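The Slowest Gift Wrap in Town

I have packed a lot of boxes in my life. Six holiday seasons behind the counter of a phone shop will do that to you, and by the end I could get a handset into its box while arguing with a customer about chargers. So when Skemel invited me to watch a pair of robot arms do my old job, I said yes before I'd finished reading the email (and then spent the whole train ride feeling weirdly competitive).

The room is bright, the table is plain, and the job sounds like nothing. Phone, tray, lid, done. Obsa Belay, who runs the packing tests, gave me a stool and a coffee and told me I might want both.
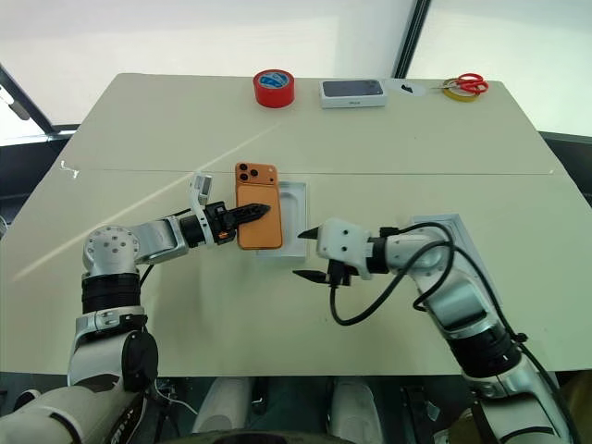
One arm on the phone, the other by the tray. The lid is still waiting its turn.

I asked Belay why anyone would pick phones. Why not towels, or dishes, the stuff I'd pay good money never to touch again? She laughed and said towels were next door, and going worse! A phone at least keeps its shape. What makes it hard is that it's thin and flat on the table, so there's not much to get hold of, and the tray only wants it in one position. My fingers used to sort all that out while I thought about lunch.

The April trials, she told me, ran to 683 attempts. Her best complete pack so far took 21 minutes, and that one had 2 restarts in it. I used to do one in the time it takes to say "would you like a case with that?" I didn't mention this. Okay, I mentioned it once.

And still, I got hooked. There's something about watching a gripper creep toward a cardboard edge that makes you lean forward and hold your breath, like it's the last few minutes of a close game. I caught myself whispering "left a bit" at a machine.
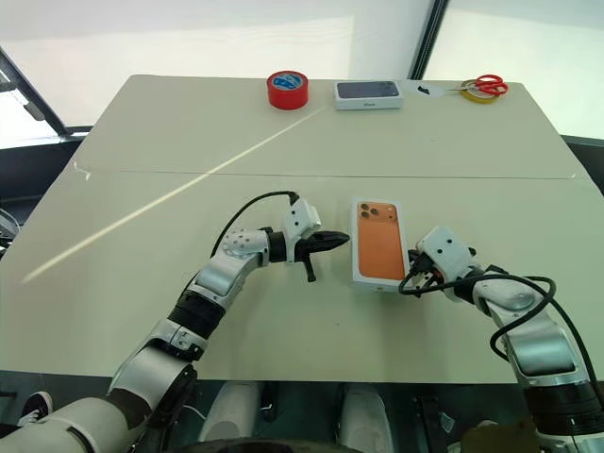
So, should you clear a space in the kitchen?

Not this year, if you ask me. Belay thinks a shop floor will come first, one table and one product all day long, with a person close by for the bad moments. Homes are much messier. My own kitchen drawer would finish off a robot before breakfast.

I did ask to try a box myself before I left. She timed me. I'm rusty, and I put the lid on backward, but I'd still hire me.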